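Werkberg workshop notebook, room 201
10/30/18

Felt on the folding table, first proper day of use

Carried on from the notes in March, when we gave up on the bare top. The new cover went on yesterday evening and was left overnight with weights on it. It had relaxed a little by this morning. I pulled it again along the long side, re-stapled underneath and trimmed the overhang. The straight edges were easy. The rounded corner took most of an hour and two attempts. First time I tried to take up the slack in one big pleat and it made a ridge that you could feel through a thin cloth. Second time I cut small notches in the part that goes under and worked from the middle of the curve outward. That lies flat. If anyone does the other table, notch it from the start.

Color is the gray-green from Jikbridge. They also had a cream and a dark blue. I asked for the gray-green for two reasons: most of what we fold is white or red, and the cream would have shown every bit of red fluff. It has a fine speckle in it, so dust doesn't show much either. I am not sure that is a good thing. Will brush it at the end of each day whether it looks like it needs it or not.

Table height with the cover on is 89 cm. Left it there. Slightly high for me, fine for the others.

The white round top stays at the left as the put-down place for things not being worked on. I had thought of moving it to the other side, but then you have to reach past the rod and the white panel every time, and I have knocked that panel before.

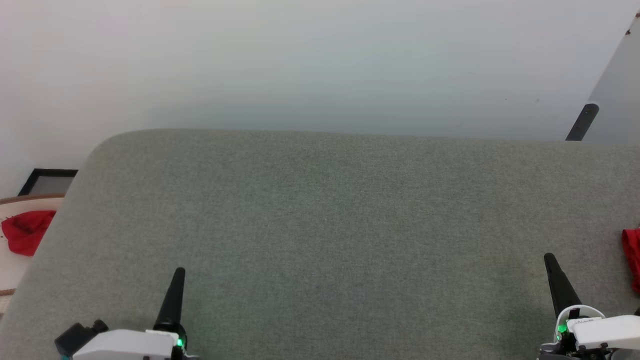 Calum Sutherland thinks the felt is a mistake for anything with a terry surface. He wrote in the margin of the last page, and I am copying it here so it doesn't get lost: "Felt holds on to loops. You'll put a towel down, try to slide it square, and the bottom layer will stay where it is while the top layer moves. On a smooth top you can correct a fold after you've made it. On felt you have to lift and start over. Use it for the slippery stuff and keep a plain board for towels."

Fair point and I tested it this afternoon. He is right about the sliding. With a towel laid out and folded once, pushing it from the near edge moves the top half and leaves the bottom. You get a step along the fold. But I don't think we need to slide it. If the first placement is good, the grip helps, and the corners stay where they are put while you go for the opposite side. On the old top the whole thing drifted away from you with each fold and by the third one you were leaning.

So for now: place, don't push. If it lands crooked, pick it all up and place it again. Calum's plain board is behind the door in case we want it, and I have no objection to using it.

Cloths

Everything used today came out of the Chisholm bag and had been through one wash with the Isine powder, no softener. Softener makes the terry pieces floppy and hard to square up, and we agreed to leave it out. The heavier terry is marked 400 g on the tag. The thin smooth ones have no tag left.

Behavior, as far as I can tell from one day:

Terry, heavy. Keeps whatever shape it is dropped in. Edges are thick enough to find by feel. Once a fold is in, it holds without pressing, but it is springy at the third fold and wants to open.

Smooth, thin. Spreads out when dropped and goes under other things. Slides off itself. The edge is hard to find in a heap and easy to confuse with a crease. Needs a stroke with the flat of the hand after every fold.

Mixed pile. This is the slow one. A red terry piece on top of something thin and white with red stripes is about the worst pair we have. Wherever a bit of red shows you have to stop and decide if it belongs to the upper piece or is a stripe on the lower one. The texture tells you straight away, fuzzy or smooth, but by eye from above I pulled the wrong one more than once.

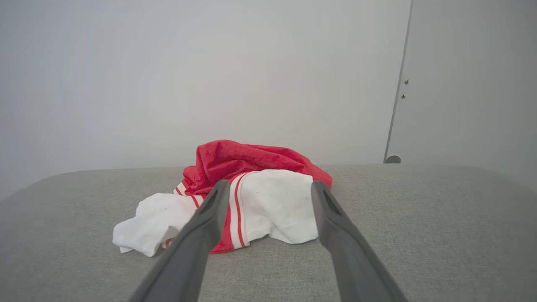 5 min read

Order of work for a mixed pile, as tried after lunch. Take the heavy piece first, even when a corner of the thin one is sticking out and looks easier. If you pull the thin one from underneath, it drags the heavy one along and you end up with a tighter heap than you started with. Lift the heavy piece from its highest fold, straight up, and let it hang for a moment so whatever has caught underneath can drop away. Put it on the side. Then deal with the thin one where it lies. Look for the two flaps that are farthest apart and open those out before touching the middle.

One pile done this way took around 10 minutes including both folds, which is too long, but I was stopping to write.

Stripes are useful once the piece is open. If the stripes run straight, the piece is flat. If they bend anywhere, there is still a tuck underneath. I had been checking the hems for this and the stripes are quicker.

Lint. By the end of the afternoon there was a fair amount of red on the felt, all from the heavy terry. Dry clothes brush takes off most of it. Tape takes off the rest but also lifts the surface of the felt a bit, so only use tape on spots. I did not try damp. Please don't try damp until we know how the glue behaves.

Marks. Two of the white pieces have small specks that did not come out in the wash. Not worth rewashing on their own. Leave them in the set.

To do

Brush the felt, evening.
Ask Jikbridge if the leftover length is enough for the second table. I measured it rolled up and don't trust the number.
Check the staples along the back edge in a week.
Tighten the small bolt up on the white panel, it has worked loose again.
Run the same piles on Calum's board and compare. Same cloths, same order, one person doing all of it.
Wash the red pieces apart from the striped white ones. I put them in together this time and got away with it.

Also the thin pieces need some kind of mark on one corner. A few stitches in dark thread would do, on the wrong side. I spent too much of today turning them over to see which way was up. There is gray thread in the second drawer, but the needles have gone somewhere and I will bring some in.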